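Cable sorting: questions we keep getting

Do I need a Skivis box?
I doubt it. A box hides a tangle, and in January you still have one. Clear a table first and give yourself the whole top.

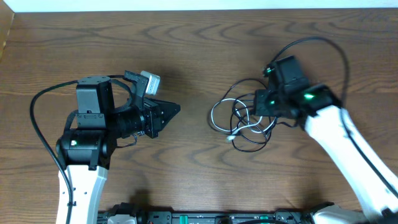
Mavis Ferreira wrote in that a drawer works just as well and costs nothing. Fine, if the drawer gets sorted too.

Does color coding help?
Less than the label sellers claim.

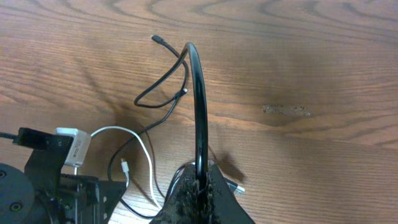

Sorting by plug beats sorting by color, in my view. Most of what people own is black anyway. A white charger with a white cable is easy to spot, but a thin dark brown cord on brown wood is easy to miss, so run your hand over the table before you call it done.

Can I just shake a knot loose?
People swear by it — I've never seen it save any time. Find one plug and back it out through the loops.

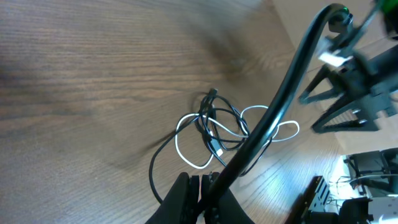 Shaking worked for me twice, says Bernadette Brunet, and the third time I bent a plug. Two out of three isn't a method.

Are the 72-piece tie packs worth it?
You'll use a handful.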